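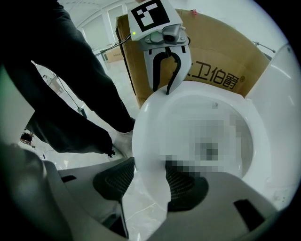 Teaching a robot with your own two hands

The part of robot learning that excites me most at the moment has no robot in it. You pick up a pair of hand-held grippers, do the job yourself, and leave the software to work out how an arm might do the same. Software is where all the fun is!

I spent two days in November with the team at Perkari, whose offices in Stimham are half workshop and half bathroom showroom. They had chosen bathroom fittings as their test subject, and I can see why. Glazed ceramic is smooth, pale and curved nearly everywhere, so a program hunting for corners and edges to follow has very little to hold on to.

The first puzzle is knowing where each gripper is. Their tracking package, Miranda, takes the video from a camera on the gripper and compares one moment with the next, building a rough map of the room as it goes. That works nicely until the lens is full of white glaze, and then the estimate starts to wander. A square printed marker on top of a gripper helps enormously. When the other gripper's camera catches sight of it, Miranda can work out the distance and angle between the two, and pull a drifting track back into line.

I watched one replay with the marker correction switched off and the two paths slid slowly apart, until the left hand was working inside the wall. Switched on again, they snapped together (I asked to see it three times).

Then comes the sorting. A batch of 200 recordings goes in, and Miranda threw out 14 from the one I saw, mostly for lost tracking, with a few where the clocks on the two grippers disagreed. Even a small timing error matters when two hands share a task, as one may let go before the other has taken hold.

What is left goes to the planner, Bendov, and this is the bit I could talk about all evening. A person reaches round a toilet bowl by leaning, shuffling a foot and dropping a shoulder. An arm bolted to a base can do none of that. Bendov keeps the path of the fingertips and searches for joint movements that will produce it, marking any stretch the arm can't reach. The newest version plans 10 steps ahead, then looks again and replans, so a small slip early on needn't ruin the whole run.

Soft contact is still hard. Video says where the fingers went and very little about how firmly they pressed, and the team is now trying to judge force from how far the finger pads bend. The early plots are messy, but there is a signal in there, and I can't wait to see the next lot.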